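OK so I finally did the Woner Run. 194 miles of back roads in a car older than I am, with no AC and a heater that's stuck on. Thread, mostly for the people who keep asking if the old wagon still moves (it does!!)

Signed up in April thinking I had loads of time to sort the carburetor. I did not have loads of time. The rebuild kit from Chraibi showed up with one gasket missing and I ended up cutting my own on the kitchen counter at midnight

Start was at the old Kedberg feed mill. You pay your entry, get a sticker and a photocopied route sheet, and off you go. No timing, no trophies, and the guy waving us off was eating a burrito with the same hand

First leg was gorgeous. Long sweepers along the river, hardly any traffic, and the wagon pulling clean all the way up in third. I was singing. Windows down, obviously, see heater

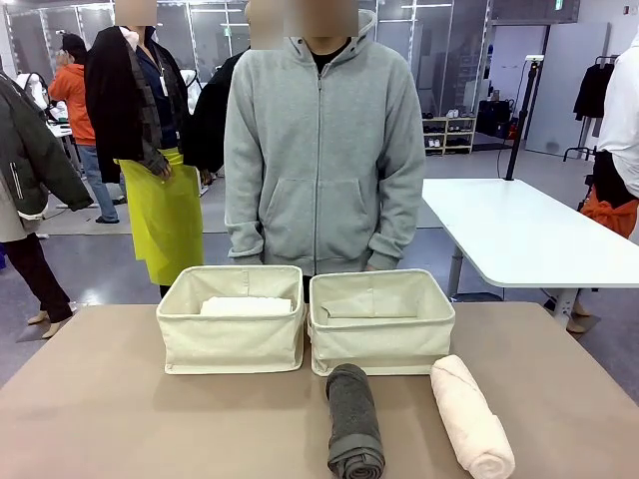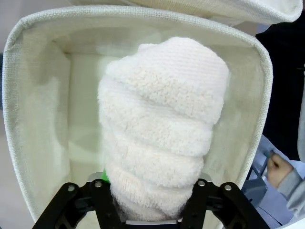
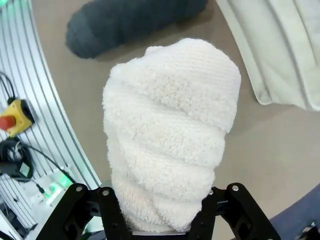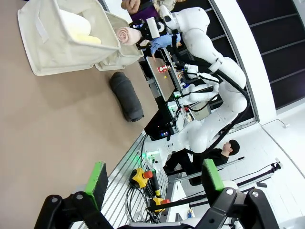
First pic: charcoal roll on the left, pink on the right

Then the climb to Flekmont. Temperature needle started creeping and I thought great, at least the stuck heater is good for something. Blower on full, sweat in my eyes, made it to the top with the needle a hair under the red

Emerson Magalhães was parked up there in his little yellow coupe, hood open, not a care in the world. He looked at my setup for maybe 10 seconds and said my fan was on backwards. MY FAN WAS ON BACKWARDS. I've been driving it like that for 2 years

We flipped it right there in the gravel with his wrenches. Lost one bolt down the hill, it lives there now. Needle sat dead center the whole way back

Nearly 500 bucks I've put into cooling on this thing, btw. New radiator, new thermostat, fancy hoses. I don't want to talk about it

Anyway if anyone has a spare wing window latch for the passenger side, mine let go at mile 150ish and I drove home with it held shut by a clothespin. Will trade for a perfectly good old thermostat lol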